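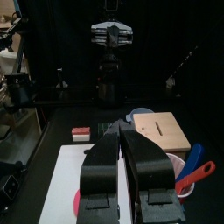

My square came out too small as well, one customer wrote back, and I had already cut the front bodice before I thought to put a ruler on it. Same pattern, same paper, new laptop. Is there any hope for the rest of it?

Home Patterns Printing Help My Tickets Sign In

Zendcombe Patterns help desk
Ticket 726
Subject: Test square prints short, pages don't meet at the notches
Opened: 26 Aug 2024
Status: Solved, left open for comments

First of all, I am so sorry about the bodice. There is hope for the rest of it, and most likely for the bodice too if you have a bit of fabric left over, so please don't throw anything away yet. I've merged your note into this ticket, as the two of you have the same trouble and I would only be typing everything twice (and I type slowly, as you may have gathered from how long these answers take).

What we know so far. The pattern is the Tirner wrap dress, the full-size file for home printing, 40 pages. The test square on page 1 should measure 4 inches on every side. Both of you are getting a square that is a little short in both directions, and by the time the pages are taped in a row the notches have wandered well away from each other. That was a useful clue. When a square is short one way only, I start thinking about paper feeding badly. Short both ways almost always means that something between the file and the printer has shrunk the page to fit inside the margins.

Tried first: printing at "Actual size" from the Grulteo viewer. Our first customer had already done this before writing to us, bless her, and sent the settings along. No change.

Tried second: downloading the file again, in case the old copy was from before June, when we fixed a mistake in the page borders. The fresh copy measured the same as the old one, so the file is in the clear. I also printed page 1 here in the office and got a proper square with it, which was a relief, as I drafted that page myself.

Tried third: a different browser. I should not have suggested it, really. Neither of you was printing from a browser, and I had misread the message. Sorry for the lost evening!

What worked: there are two places to set the scale, and the second one wins. Grulteo has its own print window, where "Actual size" is ticked, and then behind the button marked "More" there is the printer's own window, with its own box called "Fit to printable area". On a new laptop that box can be ticked from the start. So the viewer sends the page at full size, and the printer's settings quietly shrink it afterward.

To put it right:

Open the file in Grulteo and choose Print.
Pick "Actual size".
Click "More" and look for "Fit to printable area". Untick it.
Print page 1 only, and measure the square with a ruler – a cloth tape can stretch with age, and I have one at home that is off by a good bit.
If the square is right, print the rest without closing the window. Grulteo forgets the setting when you close it.

Our first customer has now written to say the square is right and all the pages meet, so I'm marking it solved.

For the bodice: lay the newly printed piece over the one you cut and see where the gap falls. The Tirner has generous side seams, and if the difference is mostly there, you may be able to sew with a narrower allowance and lose nothing. If it's short at the shoulder I would cut that piece again. Send me the measurements at bust and shoulder and I'll gladly work it out with you.

One more note, for whoever picks up ticket 700: the customer with the Chuensuk coat pattern has the same viewer, and I'd try the "More" button there before anything else.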